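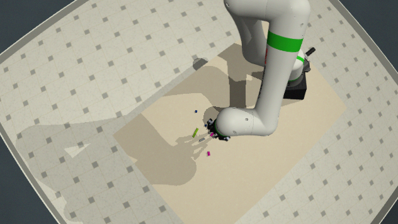
Stedar wanted to know if I ever look at the seatpost before a long ride, and wrote that theirs had been stuck in the frame for two winters. Fair question! I didn't have it on my list, so I've added it below, along with the notes I scribbled while going over my own bike in the garage this April. It's an old steel mountain bike with 26-inch wheels and nothing fancy on it.

PRE-SEASON BIKE CHECK

1. Headset
Front brake on, rock the bike back and forth.
[x] OK
Tiny knock last year, gone now that I've repacked the bearings. I used way too much grease and I'd do it again.

2. Brake pads and cables
[x] Pads replaced, front
[ ] Pads replaced, rear
The rears have some life left, so I'm leaving them till summer. The front cable was frayed right at the anchor bolt (yikes), and I only saw it when I pulled the little end cap off. Pull yours off too.

3. Chain
[x] Replaced
Almost 611 miles on the old one, a lot of it in wet sand, and the gauge dropped straight through. The new one was $39 at the Patelex counter, which made me grumble a bit.

4. Wheels
[x] Spun, squeezed, trued
One loose spoke on the drive side. Hubs feel smooth. Check the rim walls with a fingernail if you run rim brakes, and if they feel dished, stop there and go see a shop.

5. Tires
[ ] OK
Front is fine. Rear has a cut in the sidewall I keep telling myself is cosmetic. It's coming off before I ride the Katona loop again, I promise.

6. Seatpost (thanks, Stedar)
[x] Pulled, wiped, greased, back in
Mine came out with a nasty creak, so I was maybe one more winter from the same trouble. Put a wrap of tape at your height first or you'll be guessing for a week. Make sure the minimum insert line is down inside the frame!

7. Crank bolts and pedals
[x] Tight
Left pedal is reverse thread. I've been doing this for years and I still lean on it the wrong way first.

Still to do: rear tire, rear pads, find my good pump.

Recent posts
Cleaning a gummed-up thumb shifter
Riding the Katona loop in mud season
Dridico rack, one year on
Cantilever brakes that don't squeal

Last updated: April
Contact | Copyright, all rights reserved | Back to top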